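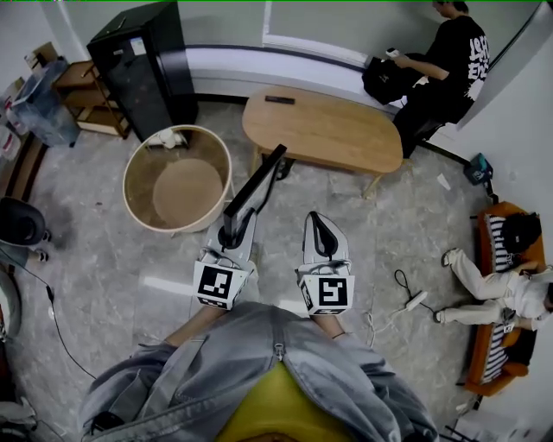 Manikandan Pai
Research engineer, Brurnura project

May | By Manikandan Pai and Analyn Tolentino
10 comments

Speaker notes, "Two hands, no robot". Manikandan takes the first half, Analyn the second. Slides advance where it says NEXT.

Opening. Leave the first slide up while people find seats. Say hello, say who we are, get straight into it.

There isn't a robot on this slide and there won't be one for a good while. What you've got is a person looking down at their own two hands, with a white gripper in each. The left one has hold of a flat black panel by its bottom edge. The right one is empty, waiting for its turn. That is what our data looks like at the moment it gets made, and I still find it exciting every time I open a new recording!

The question we started with is a simple one. If you want a two-armed robot to do ordinary jobs in ordinary rooms, where do the examples come from? The usual way is to drive the robot by remote control and record everything it does. It works, and some lovely results have come out of it, but you have to bring the robot to the room. Arms are heavy, they need bolting down, and a good operator gets tired and starts to make small jerky moves that the robot then learns faithfully.

So in Brurnura we leave the arms at home and take only the hands. (Pause here, people usually laugh or frown.) You pick up a gripper in each hand and do the job yourself.

NEXT. Back to the first slide for a second, and look at the cubes near the wrists. Each has a black-and-white square marker on it, and the two patterns are different, so left never gets muddled with right. A camera that can see a marker can work out where it is and which way it's tilted. We use that as a check on the motion we get from the cameras on the grippers themselves. When the two agree we keep the stretch. When they drift apart we flag it and somebody has a look.

Mention the room too. There's a sofa with someone lying on it, a person with a phone over by the window ledge, a coffee table with a remote on it, a power strip with its cable coiled up on the floor. We like all of that. A model that has only ever seen a bare bench will be badly thrown by a sofa, and we found this out the slow way with our first version, which we called Kamen. Kamen was superb at our own bench and hopeless next door.

(If time is short, skip the Kamen story and go to the numbers.)

The Kamen story: we trained it on one bench with one lamp and one tidy operator, me. It picked things up so neatly that we filmed it and sent the clip to everyone we knew. Then we wheeled the robot through the door into the next room, and it reached for the spot where the object would have been on the old bench. Same job, same object, different wall behind it. I was gutted for a day and then rather pleased, as it gave us a proper research question.

NEXT. The numbers for the second version. 2000 demonstrations, all two-handed, collected in 22 rooms. We kept the count of demonstrations the same as for Kamen on purpose, so the only big change was where they were made. Same network, same training time. Say this slowly, it's the main point of the first half and it gets lost if I rush.

Hand over to Analyn. Don't forget to pass the clicker – I walked off with it last time. 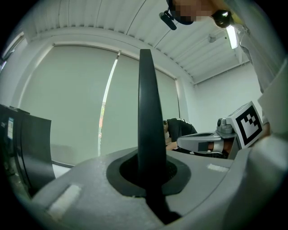 By Analyn Tolentino, data and evaluation, Brurnura project

Thanks, Mani. I get the fun half.

I want you to spend a moment being a gripper. The tall black thing up the middle of this slide is a finger, seen from the tool it belongs to, and that finger is in view the whole time in my favourite part of our data. People ask if we crop it out. We don't! The model needs to know where its own finger is. If it can see the tip and it can see the object, the gap between them is right there in the picture and it doesn't have to guess.

Off to the right you can see the other gripper, with its marker and the small camera on top. That's a nice bonus of working with two hands. A view from one hand often has the other hand in it, so the model gets a rough idea of how they move together without us telling it.

And above that, top right, there's a head camera strapped on near the forehead. Faces in our material are blurred like that one. Please ask me about this at the end if you share recordings of your own, I have opinions.

The hand view does look at odd things. In this one you get a lot of ceiling, a long light, two roller blinds with daylight coming through between them. The bright gap used to worry me, and we tried training with the brightest stretches taken out. The results got a little worse, so we put them back in. My best guess is that rooms with windows are simply what rooms are like, and the model may as well get used to glare early on.

NEXT. How we tested. The robot went into rooms that were in none of the training material. One of us set out the objects, another started the trial, and neither could step in once it had begun. A trial counted as a success only if both hands finished their part. If the left hand held on beautifully and the right hand missed, that was a fail. I argued for half marks and lost, and I've come round to it.

NEXT. Result. With the demonstrations spread over many rooms, the robot succeeded in 80 per cent of the trials. Kamen, tested in the same unseen rooms, mostly reached for the wrong place. Let the clip play. The bit where it changes its grip halfway through always gets a noise from the audience, so wait for that before talking.

What still goes wrong. Thin flat objects are hard – the grip has to land on a narrow edge, and a small error in height means the finger slides past it. Handing something from left to right is hard as well, and the failures there are nearly always timing: one hand lets go a touch before the other has closed. We think the head view will help, and we're only now starting to train with it properly. Don't promise anything on this slide.

Also say that people differ a lot. Some of our wearers move like surgeons and some bustle. We expected the careful ones to be more useful, and when we trained on each group separately the bustlers did slightly better. They bump things, notice, and fix them, and so the model gets to see a bit of fixing. It's a small effect and we need to run it again before anyone quotes us. I love it anyway.

Mani comes back up for questions. Likely ones:

Do the hand-held grippers match the ones on the robot? Yes, the fingers are the same part. Mani has a spare pair in his bag, pass them round.

What about weight? Wrists get sore, so we keep sessions short and swap people over.

Can we have the data? The Onishi release is being cleaned up now. Take names at the end.

What happens when a marker is hidden? We lean on the gripper cameras until it comes back into view.

Last slide is the contact page. Leave it up.

Recent notes
Drenari: calibrating two wrist cameras in one go
What Kamen taught us about walls
Blurring faces in head camera footage
Onishi release, progress so far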